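Flestport Robot Users' Group
Working practice meeting — minutes

Present: Smaranda Grecu (chair), Valentin Coman, Anca Filip, Juniper Iwasaki (notes)
Apologies: Cornel Tănase

1. Minutes of the December meeting
Agreed, with one fix: the Zuvamico arms are to be checked before each shift, not each week. Valentin was very glad someone spotted it.

2. Table rules for mixed small items
A lively item and a really good one! Smaranda took us through the second draft of the table sheet. We agreed the following:

Cutting tools go on the table with the blade fully in, and are checked by hand before the arm is switched to run. Anca asked whether dummy blades should be the rule. Left open until Cornel is back, as he wrote the tool list.

Straps, cords and loops count as part of the item. If a tape measure has a wrist strap, the whole strap stays on the table top.

The basket is placed first and the small items after it. Valentin wanted a taped outline for the basket. Juniper felt tape would make every run look alike, and after some back and forth we settled on a free position inside the arm's easy reach.

3. People near the table
The person at the table keeps their arms down while the arm is moving and says "clear" out loud before it starts. Passers-by are harder. Smaranda would like a floor line at 615 mm from the table edge, and Valentin thinks that is too tight behind the arm. He will measure the full swing and bring a drawing.

Coats and jumpers may go on the side table but never on a work table. Agreed by all, quickly.

4. Gripper checks
Anca has been trying the Entili check card and loves it — six lines, one side of paper, done before the kettle boils. Pads are looked at every 200 picks and changed at 300, or sooner if an edge lifts. Screws on the finger linkages get a look at the same time. Cable labels must be readable without moving the cable.

We adopt the card as it stands. Anca to print copies for every station.

5. Vikmont guidance note
Juniper has read it all and thinks our sheet already covers most of it. The part on handing over between shifts is much better than ours and we should borrow the idea, in our own words. Juniper to draft.

6. Actions
Valentin — swing drawing
Anca — check cards
Juniper — handover wording, and tidy up the table sheet
Smaranda — ask Cornel about dummy blades

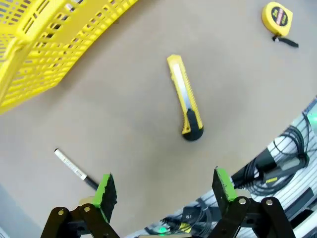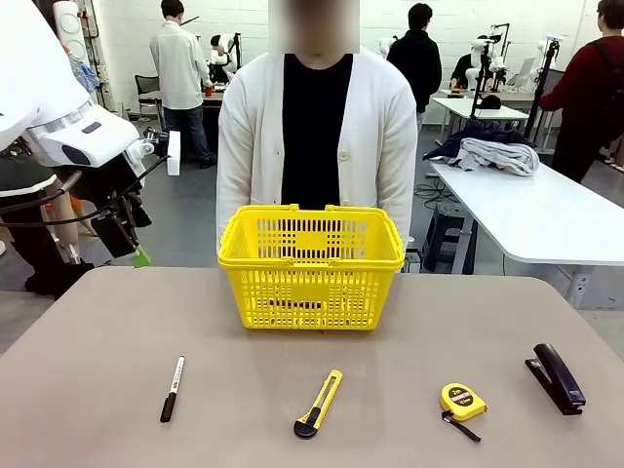 Item 2: basket and small items on the table, from the gripper and from beside the table.

7. Any other business
Valentin asked for more hooks for the spare cables. Yes please, from everyone. Next meeting at 2 pm, same room, date to follow by email.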